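Before you show the arm a bowl-stacking job, tape the tabletop so everything goes back to the same spot. 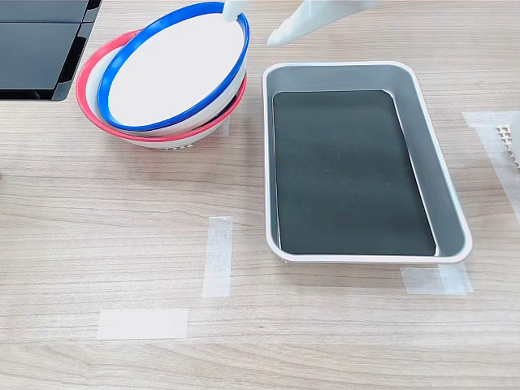

How many runs should I record?
Start with 40 and add more if it fumbles.

Move slowly by remote – jerky runs teach jerky habits.
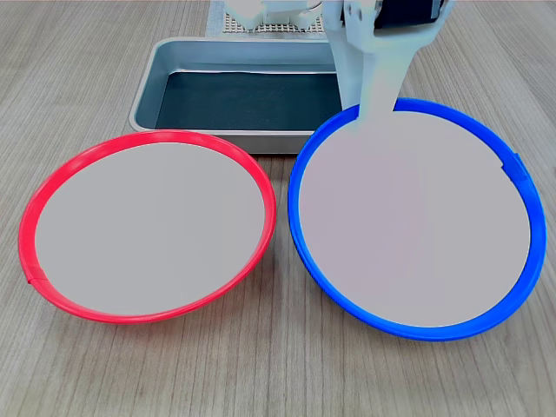 Blue bowl, red bowl and tray.

Delete any run you had to rescue.

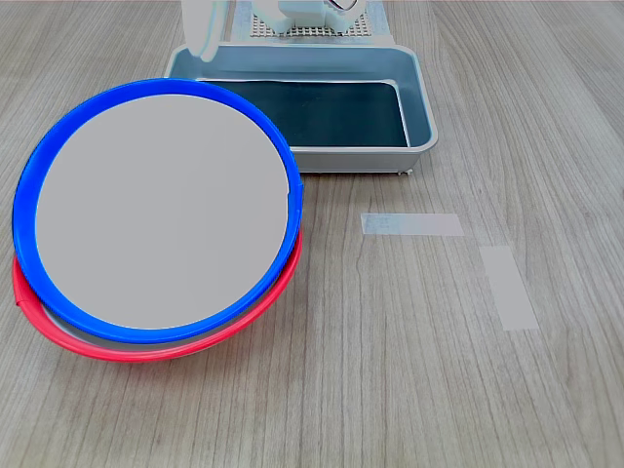
Can two people share the driving?
Better to keep one driver per task.

Wipe the rims on Sunday. 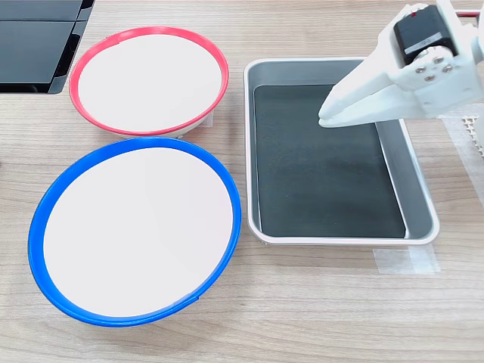

*Krajčí, workshop editor*

Save a backup before you quit.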